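The long way round to Podholm

There are quicker ways to reach Podholm than the number 13 bus, and Aleksandra Mazurek has tried them all. She still takes the bus. It wanders through every village between the station and the lake, stops for an age outside the bakery at Bulia, and gives you time to eat a poppy seed roll before the road begins to climb.
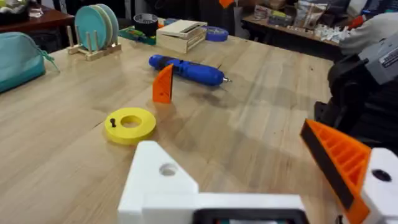
I went up with her in April, when the lanes were still muddy and the orchards were thinking about blossom. The driver, Eugeniusz Żak, is 73 and has been on the route for most of his working life. He waves at everyone, including (I'm fairly sure) one or two scarecrows.

"People ask me if I get bored," he told me at the lay-by, pouring tea from his flask. "But the hedges are different every week!"
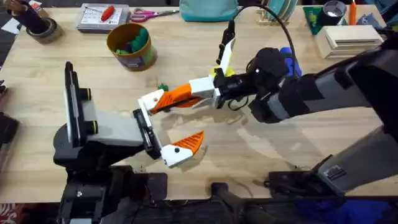
A small green object on the light wooden tabletop.

From the last stop it's a gentle walk of 5 kilometres round the water, and Aleksandra knows every bench on it – she likes the one by the old boathouse best, and so, after half an hour there with our shoes off, did I.

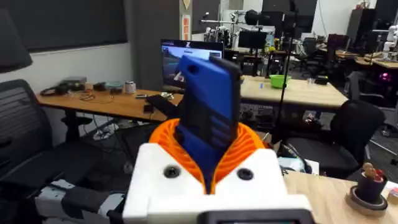
A phone in its blue and black case, with the desk behind.

We caught the last bus down, and Eugeniusz had kept our seats.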